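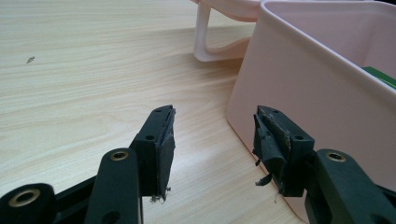
浅色木头桌面,木纹弯弯的,右边是淡粉色的塑料容器

木桌子和塑料盒子,我家厨房里最费抹布的两样东西

先说桌子吧。我家这张浅色木桌子用了好些年,吃饭、揉面、拆快递、孩子写作业全在上面。买的时候店里的人跟我说浅色的耐看、显干净,耐看我同意,显干净嘛……掉一粒黑胡椒在上面,隔着半个厨房都看得见!不过我现在倒觉得这是好事,看得见才会去擦。以前住的地方是张深棕色的桌子,我一直以为它很干净,搬家那天把它抬到阳台上,太阳一照,我婆婆在旁边看着,我恨不得钻到桌子底下去。

上个月有几位朋友问我桌子怎么擦、塑料盒怎么去味,我在群里答得东一句西一句,干脆在这里写全一点。都是自己家里的土办法,你家桌子的漆面跟我家不一样的话,先在桌子背面找个角落试一试。

一、每天怎么擦

我就用两块布,一块潮的一块干的。潮的那块要拧到滴不出水,捏在手里只觉得有点凉就够了。顺着木纹擦,纹路往哪边走手就往哪边走,碰到木节子那种打圈圈的地方,跟着绕一下。然后马上用干的那块再走一遍。就这样,没了,真的没有什么神奇喷雾。

很多人(包括我先生)喜欢拿水淋淋的抹布在桌上一抹,再让它自己晾干。一次两次看不出来,时间长了木头表面会起毛,手摸上去涩涩的,再后来颜色也一块深一块浅。我跟他讲了好几年,现在他改成了拧一下再抹,算是进步。

碎屑先弄掉再擦。面包渣、芝麻、沙糖,先用软刷子或者干布拢到桌边,用手接住。砂糖直接拿湿布一抹,等于在桌面上打砂纸,我那张桌子靠窗的位置有几道细细的痕,就是某年做饼干的时候磨出来的,斜着光才看得见,可我每次坐那里都能看见,气人。

桌上要是有个小黑点,别急着抠。先用指肚轻轻推一下,能动就是渣子,吹掉完事。推不动再用潮布盖在上面等一会儿,软了以后多半一擦就走。还是不动,那就有可能是木头自己长的,天然的小斑点,随它去吧。我有一回拿指甲跟一个小点较劲了半天,最后抠出一个小坑,点还在。

二、各种印子

水杯印。白蒙蒙的一圈,最常见。刚出现的时候拿干的棉布来回搓,搓到有一点发热,浅的印子就淡了。搓不掉的,用电吹风开低档,离远一点,手不停地晃着吹,边吹边看。千万别对着一个地方猛吹。发黑的水印是另一回事,水已经进到木头里面去了,我自己没有弄干净过,后来拿一只果盘放在那儿,放到现在。

油印。炒菜溅出来的,或者外卖袋子底下渗出来的。先用厨房纸按,别抹,一抹面积翻倍。按完撒一层玉米淀粉,厚一点,放到第二天早上扫掉。我试过面粉,也行,就是扫起来粘手。一次不够就撒第二次。

圆珠笔印。家里有小学生的都懂。橡皮先试,白色软的那种。橡皮不行的话,棉签蘸一丁点酒精,只点在笔画上,点一下就拿干布吸一下。上过油的桌子还好,上漆的桌子要小心,酒精能把光泽吃掉。先试背面,我又啰嗦一遍。

蜡烛油。等它凉透变硬,找一张旧卡片斜着推。剩下薄薄一层,上面垫纸巾,用温热的(不是滚烫的)勺子背压一压,蜡会跑到纸上。过生日那几天我家一定会用到这一招。

胶印。快递标签、价格贴撕下来留的那种黏糊糊的一块。我用食用油,滴两滴,等五分钟,用布一搓就卷起来了,再拿一点点洗洁精水擦掉油,最后擦干。塑料盒底下的价签也是这样弄,比用指甲刮省事太多了!

酱油和红茶。一个字,快。放久了的我也没辙。

三、上油这件事

我的桌子是擦木蜡油的,春天一次,十月一次,十月那次在开暖气之前做。邻居Wilma Mulder家那张用得比我狠,她一年要擦四次还嫌不够,也有人家一年一次就挺好。怎么判断?在桌上滴几滴水,水珠圆滚滚地立着,不用管;很快就摊平了、木头颜色变深,就该上油了。试完记得把水擦掉。

我用的是Eremon的木蜡油,500毫升一罐,我们家一个人擦一张桌子能用很久,罐子打开以后盖紧放阴凉处。别的牌子我也用过,差别没有大家说的那么大,认真擦薄比选牌子要紧。

步骤大概是:前一天晚上把桌子清干净,让它晾一夜。早上拿很细的砂纸顺着纹路轻轻带一遍(不起毛可以省掉这步),灰吸掉,再用微潮的布收一遍,等干。然后倒一点点油在旧棉T恤剪的布上,注意是倒在布上,别倒在桌上,打着圈推开,最后顺纹理收一遍。等十几分钟,拿干净的布把浮在表面的油全部擦掉。全部!我第一次嫌麻烦没擦,桌子黏了一个星期,作业本粘在上面撕下来还带着字。

擦过油的布不要揉成一团扔垃圾桶,会自己发热,有起火的危险。我是摊开了晾在院子的铁栏杆上,干透变硬了再扔。这一条请一定记住,别的可以偷懒,这条不行。

上完油的头一天我们家都在茶几上吃饭,孩子可高兴了,跟野餐似的。

四、塑料盒子

再说桌上常年摆着的塑料容器。我特别爱买淡颜色的,粉的、奶白的、浅绿的,摆在浅色木头上好看呀!代价就是爱染色。番茄酱、咖喱、辣油,进去之前是粉红,出来之后是橘红。

防比洗容易。装咖喱之前,在盒子里面用凉水涮一遍,别擦干,直接装,颜色会轻一些。也有人抹一薄层油,我试过,有用,可是洗的时候更腻,后来就不弄了。还有,菜凉一凉再装。我现在的规矩更简单,带红油的一律装玻璃碗,淡色的塑料盒只装水果、切好的黄瓜、面粉、孩子的小饼干。

已经染上了怎么办:小苏打加水调成糊,跟牙膏差不多稠,抹在里面,放一晚上,第二天用软海绵擦。然后放到窗台上晒,晒太阳对番茄那种橘红色特别管用,晒一个下午就能看出来淡了。咖喱黄顽固一点,要多晒几回。别晒上十天半个月忘了收,塑料会变脆,我有一个盖子就是这样,一掰咔嚓一声。

有味道的话,先看是不是盖子那圈密封条的问题,十有八九是它。拿牙签平的那头把密封条挑下来,你会看到一些不太想看的东西。泡温水加一点洗洁精,旧牙刷刷缝,分开晾干,干透了再装回去。盒子本身还有味,塞一团揉皱的报纸进去,盖上盖子过一夜。装过大蒜的那只我放过咖啡渣,蒜味没了,有咖啡味,我觉得赚了。

洗碗机我只敢放上层。温水手洗的话,水温就用洗澡水那样的,三十八度上下手也舒服,油也化得开。钢丝球不要碰,一刷全是细划痕,以后颜色和油都藏在里面,越洗越旧。

朋友Nele Dekker来吃饭的时候教了我一个收纳的办法,我照做到现在:盒子不盖盖子,一个套一个摞起来,盖子全部竖着插在一个长条筐里,像唱片那样。原来我是盖好了收的,占地方不说,闷在里面还有股味。套着放以后抽屉里空出一大块,我赶紧又买了两只新的(唉)。

每隔一阵子,我会把所有盒子搬到桌上配对。有盒没盖的、有盖没盒的,找一遍还找不到,就改行,没盖子的盒子去装螺丝、橡皮筋、晾衣夹,没盒子的盖子去垫花盆。变形盖不严的别留着装吃的了。

五、盒子放在桌上的几个小习惯

刚洗完的盒子别直接扣在木桌上。水会顺着边流下去,盒子一扣,闷着一圈水,第二天一个圆印或者方印。我吃过这个亏,所以现在桌子一角永远铺着一块旧毛巾,洗完的先在毛巾上待着。

装了冰东西的盒子也一样,外面会出汗,底下垫个杯垫或者一块叠起来的抹布。

别推,拿起来放。盒底下常常粘着砂糖、盐粒,推来推去就是划痕。Wilma更讲究,她在每只重一点的罐子底下都粘了毛毡垫,从Stoner买的那种自己剪的,一大张剪了好久还没用完。我学了她一半,只粘了糖罐和盐罐。毛毡垫湿了要换,湿的垫子贴着木头比没有垫子还糟糕。

有颜色的塑料垫子、橡胶底的东西,长年不挪窝也会在木头上留印,尤其是夏天。我每次擦桌子就顺便给它们换个位置。桌子靠窗那头晒得多,颜色会慢慢变深变黄,盒子底下那块就还是浅的,搬开一看一个清清楚楚的方块。换着放,颜色就匀了。已经有方块的也别慌,把东西挪走,让那块也晒晒,过一个季节能追上来不少。

六、大家问过的几件零碎

白醋能不能擦木桌?上漆的偶尔擦一下,兑很多水,我觉得没事。上油的我不用,擦完桌面发干,又得补油。

牙膏去印子行不行?白色膏状的可以,轻轻的,里面有细颗粒,搓多了那一块会发乌。我只在实在没办法的时候用。

核桃仁补划痕,网上很流行,我试了。浅色木头上反而变成一条深色的线,更明显了!深色家具也许可以,浅色的别学我。

桌子缝里的面粉怎么办?我家桌子拼缝里每次揉完面都是白的。别加水,一加水就成浆糊了。干着用硬一点的刷子顺着缝刷,再吸尘器细嘴吸一遍。揉面我现在铺一块硅胶垫,省好多事,只是擀大张饼的时候嫌它小。

热锅印有没有救?轻的白印可以试吹风机那招。发焦的就要打磨了,磨完整张重新上油,只磨一块颜色对不上。我那块焦印是一只砂锅留下的,有一个硬币那么大,我嫌麻烦,一直没磨,平时拿隔热垫盖着。说到隔热垫,多备几块放在伸手就够得着的地方,放在抽屉里等于没有,端着烫手的锅谁会去开抽屉呀。

孩子的黏土和史莱姆。黏土等干了再抠,反着来的是史莱姆,要趁软的时候用一大团去粘那些小碎渣,粘得干干净净。剩一点薄膜的用温水潮布盖一会儿。玩的时候我给他们一人一只大托盘,托盘外面不许有东西,这条规矩大概有一半时间是有人遵守的。

抹布怎么洗?擦桌子的两块我每天晚上换,跟擦灶台的分开,洗完一定挂起来晾。柔顺剂不要放,放了不吸水,擦桌子一道一道的。旧了的降级去擦窗台,再旧就去擦自行车。

想起来还有一条,桌腿!大家都擦桌面,桌腿和桌沿底下那一圈从来没人管。小孩吃完饭的手就是往那儿抹的。你现在伸手到桌沿底下摸一摸……我每次上油那天连着一起擦,潮布加一滴洗洁精,擦完再用清水布带一遍,擦干。

淡粉色盒子盖子内侧发黄的问题,Nele说她用过氧漂粉泡,我还没试,等我试了再回来补在这一条下面。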